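Clirkis compares two grippers on clear plastic bottles

July 18, 2022

Clirkis has completed the first part of a gripper comparison at its Morton test bench, using empty drink bottles as the workpiece. Two end effectors were run on the same arm: the firm's own parallel gripper and a three-finger unit from Erkard. Each made over 200 pick attempts.

Bottles were presented upright and on their sides, with labels left on. Wrist camera exposure was fixed for all runs – automatic exposure had caused the depth estimate to drift on transparent walls during setup.
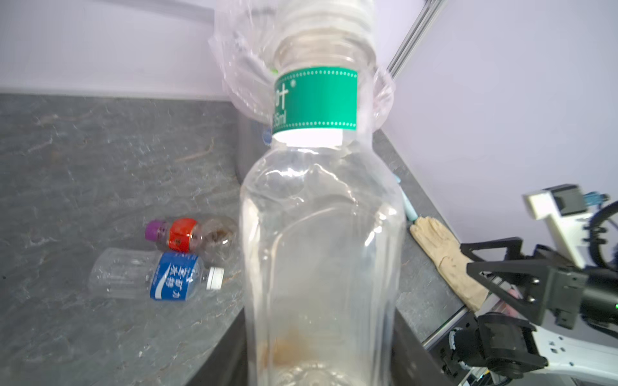

Davina Laing

A large upright bottle with thin plastic film around the neck gave the most trouble. The controller placed the grasp point on the film in 13 runs and on the bottle in the rest. Bottles lying flat were located more reliably, especially those with a printed label.

The parallel gripper closed faster. The Erkard unit tolerated larger position errors but needed 4 mm more clearance beside neighboring bottles.

Clirkis will repeat the runs in August with a second controller, supplied by Pringle, and new finger pads. The arm and camera mount will stay the same – only one variable changes per series.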